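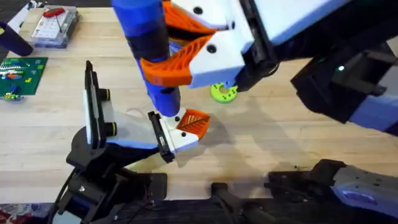

Wooden Tabletops: Frequently Asked Questions

Which rooms have wooden tables?
Light wooden tables are provided in the Olmedo and Praltau rooms at Stumside. Room 304 has a painted bench only.

May items be placed directly on the wood?
Yes, provided that they are clean and have no sharp edges. Paints and glue require a mat.

How should the surface be cleaned?
Wipe along the grain with a soft, slightly damp cloth. Bleach and scouring pads are not permitted.

Are small decorative pieces, such as leaf shapes, available?
Sets may be borrowed from the front desk for up to 3 days.

When are the tables oiled?
Every August. Bookings are not accepted during that week.

To whom should damage be reported?
Please write to Carmela Cordero, Rooms Office, giving the room name and the date of use.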